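Is the Sombatkul remaster worth buying if I already own the old CDs?

Asked by tapehiss_ramwood in Music Collecting

I've had the three original Sombatkul albums on CD since they came out, ripped to lossless and played through decent headphones. The label is now pushing a remastered box at £40, with "newly revealed detail" according to the sticker. I have heard that phrase before. Last time I fell for it I got the same record, only louder, with the cymbals turned to fizz.

The sample track on the label's page sounds bigger than my rip, but it would, wouldn't it, if they've just pushed the level up. Has anyone compared them properly? I'm mostly bothered about the second album, Vudard, where the bass has always been a bit of a fog. I don't care about the booklet.

3 replies

Sterine
Bought it, regret most of it. I lined up my old rip of Vudard with the new one and turned the remaster down until the two matched by ear on the quiet opening of the title track. Once you do that, nearly all of the "newly revealed detail" goes away. The bass is a little firmer in the low end, I'll give them that, but the piano on side two has lost its attack and the long fade on the last song now comes up like somebody leaning on a fader.

The press sheet says it was done "from the original tapes". It doesn't say which tapes. A safety copy made years later is still a tape, and labels are very relaxed about the word original. If they'd found the real mixes I'd expect them to shout about it, with reel numbers and a picture of the box.

Do the comparison on your own machine before you spend anything. Load the sample and your rip into any free audio editor, trim both to the same 30 seconds, match the levels, then get someone else to switch between them while you look the other way. If you can't pick the remaster more often than chance, keep your money.
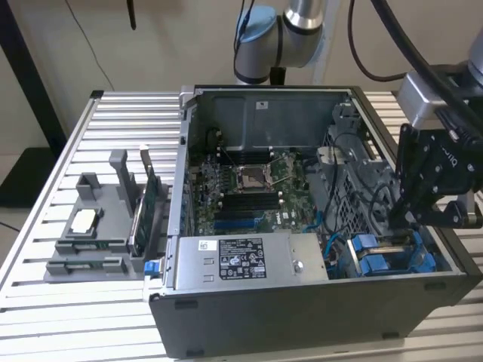

oldgroove says the level matching is fair enough but that judging a whole box from one album is not, and that the first record is where the work went. The hiss on the acoustic numbers is lower and the voice sits further forward without sounding scrubbed. Fine, I went back and listened again. The hiss is lower. So is the air round the guitar, and I'd sooner have both than neither. The third album I can't tell apart from the old one at all.

oldgroove
I still think you're being hard on it. The first album alone was worth it for me, though I paid less than full price. And the fade you complain about is on my old vinyl too, so I'm not sure you can blame the remaster for it. Your CD might be the odd one out.

No argument about the sticker. Whoever writes those has never heard a record.

kitchenradio
just get it, they are a great band and the box looks lovely on the shelf. 27 tracks if you include the demos

tapehiss_ramwood
Thanks all. I did the blind test with my sister on the switch and picked the remaster every time on the Vudard sample, but only from the bass, and I can't say I liked it more. The demos might tempt me if they turn up separately. Are they proper demos or just the album takes with the strings muted? I've been caught by that one as well.

Sterine
Two are proper. The rest I have my doubts about.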